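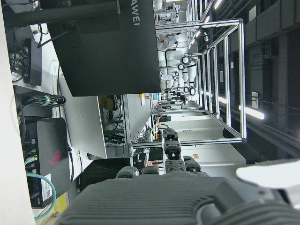
Wrist cam, hand rolled on its side, desks on the left. Sample from the Bellis set.

Bellis fruit handling set, README

READ THIS BEFORE TRAINING ON ANYTHING. Part of this set has a sync fault in it. Short version: hand state and wrist video drift apart in 5 episodes, and in one of them the hand kept closing after it was told to stop. Details further down.

Last edit 21 February 2024

What's in it
58 episodes, teleoperated, one table. Pick up, hold, put in tray or put back. Fruit and small household stuff. Each episode has head video, wrist video, arm joints, hand joints, commanded hand position, operator stop flag. Recorded in December at the Jirkden lab, all on the same bench. Recorder is Stillamov, our own, not released yet, don't ask for it please.

What went wrong
Wrist stream and hand joints go through one process, head stream goes through another. When the network hiccuped the first process queued up old commands instead of dropping them. Then it played them back. So the operator lets go of the trigger, command log says open, hand is still working through a backlog of close, close, close.

Most of the time this was too short to notice. In the bad episode the grip kept building after the stop flag went up. Soft fruit, skin split, juice in the finger joints. No one was hurt, no one had a hand in there. But it could have been a finger so we are treating it as a safety fault and not a data glitch.

E-stop on the pendant worked. It stops the arm. It does NOT cut hand power, hand is on its own supply. We had that wrong in the first version of this file, sorry. If you copied our wiring from that version go fix it today.
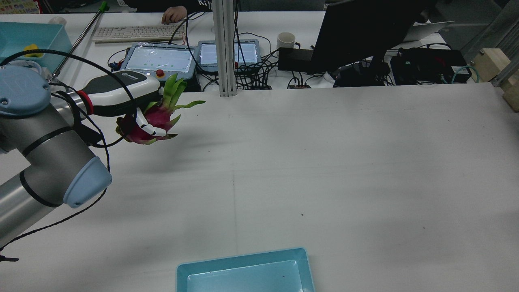 Dragon fruit episodes are the ones to be careful with. Leaves get in the way of the finger contact so operators tended to squeeze a bit more than needed, and with the backlog on top you get grip values that look like a deliberate firm grasp. They aren't. A policy trained on those learns to crush. Ours did, on the Rallby checkpoint, and it took us way too long to look at the data instead of the learning rate.

How to spot it
Compare hand_cmd and hand_pos. Normal lag is under 40 ms. Anything over that for more than a few frames is suspect. Also look for hand_pos still moving after stop_flag = 1, should never happen. Don't rely on the video timestamps by themselves, wrist ones were written on arrival, not on capture. Yes we know.

Files
episodes/ everything, incl. the bad ones
exclude.txt the 5 drifting episodes, skip these for training
lag.csv per frame lag for every episode
check_sync.py prints anything over the limit, needs numpy
wiring.txt corrected, has the hand supply on the e-stop circut

What we changed
- old hand commands get dropped, queue length is one
- hand holds position if no fresh command comes in
- hand supply now goes through the e-stop
- grip current capped in the hand controller too, so the PC can't overrule it
- capture time stamped at the camera

None of these fixes are in the recordings here. Rerecording is planned, no date.

Known leftovers
Arm cables loop near the wrist and cross the head view sometimes. Lighting not controlled. People are in the background of some wrist video, so the videos are on request only, joint data is open. Labels for "put back" are inconsistent, early ones say "return". Treat as the same thing.

Why the bad episodes are still here
Somebody wanted them for fault detection and it seemed useful. If you only want clean data use exclude.txt and you never have to see them. Please don't redistribute the folder without that file, we already had one copy floating round without it.

Found another one that looks off? Open an issue with episode number and frame range, plus the check_sync output if you have it.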